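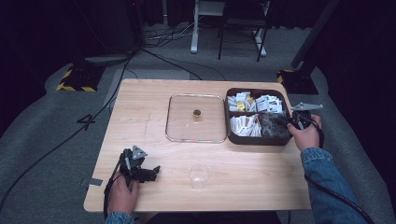 Figure 3. Tabletop with lid or tray, divided container and cup.

4.2 How jurors read the written statement

The second part of our study concerns the written statement that artists send together with their works when they apply for a regional art prize. In most open calls the statement is short, and the rules say little about its purpose. The jurors of the Oltside Prize, whose files we were allowed to read, receive it on the same page as the images and can look at the two in any order. Our question was whether the order matters for the judgment. A divided container such as the one in Figure 3, with small white and yellow packets standing in one compartment and a row of white paper packets in another, already tells the viewer what belongs together, while the clear cup and the glass piece on the same table do not tell how they should be related. Several jurors said that a good statement works like the partitions. Others found that this is exactly the problem, as the partitions are made by the artist and the juror then has difficulty seeing the works without them.

The files cover 447 applications. Of these, 367 included a statement that was long enough to be coded under the scheme of Section 3. The remaining 80 had either no statement or only a list of titles and materials, and we treat them separately at the end of this section. All statements were read by two coders. When the coders disagreed, the statement was discussed until one code was chosen, and we kept a record of the first codes so that the disagreement could be studied later.

The first result is that jurors very rarely quote the statement in their notes. They write about scale, about surface, about whether a series holds together, and about what they call the risk in a work. However, when we compared the words of the notes with the words of the statements, we found a clear borrowing. If an artist wrote that a series was "about waiting," the notes on this series often contained waiting, delay or patience, also in the case of abstract works where such words are not easy to find by looking. The borrowing was stronger in the first round, when jurors work alone at home, and weaker in the second round, when the works are seen together in one room.

This difference between the rounds was not expected by us. We had supposed that the discussion in the room would make the words of the statements more common, because jurors must then explain their choices to each other. The opposite happened. One juror, Berenice Contreras, described it in this way: "At home I have the text and a small image. In the room I have the work, and I forget the text until somebody reads it aloud." She added that reading aloud happened mainly when the jury could not agree, and that it seldom helped. Her notes from both rounds support this account. In the first round she uses words from the statement for most of the artists she recommends, and in the second round for only a few.

The second result concerns the kind of statement. Following Section 3, we separate statements which describe a process (how the work was made), statements which describe a subject (what the work is about) and statements which place the artist (training, place of living, influences). Subject statements produced the strongest borrowing. Process statements produced less, but jurors remembered them better in the interviews, which took place in July, some months after the decision. One artist wrote only of grinding her own pigments and of the failures she had with them. Three jurors mentioned this to us without being asked — two of them could not say what her paintings showed.

Statements that place the artist were the most difficult to interpret. Some jurors told us that they skip them on principle, as they do not want to reward biography. Their notes do not fully agree with this. Mentions of a place of living appear in notes by jurors who said that they skip such passages, and the place is not visible in the images submitted. We do not conclude from this that the jurors were untruthful. A statement can be read quickly and forgotten, and still leave a word behind.

For the applications without a usable statement, the picture is less clear. They were advanced to the second round less often than the others, but these artists also sent fewer images, and the images were often of poor quality. We cannot separate these causes with the present material. It would be necessary to have a call in which the statement is held back from half of the jury, and the organizers of the prize did not wish to do this during a running competition, for reasons that we understand.

A limitation should be mentioned. The notes were written for the use of the jury and not for research, and their length varies strongly. One juror wrote full paragraphs, another wrote single words with a question mark. We weighted the notes so that the longer ones do not dominate the result, but a short note may hide a long thought, and no weighting can repair this. The interviews were of some help here, and we return to them in Section 5, where the jurors comment on their own notes.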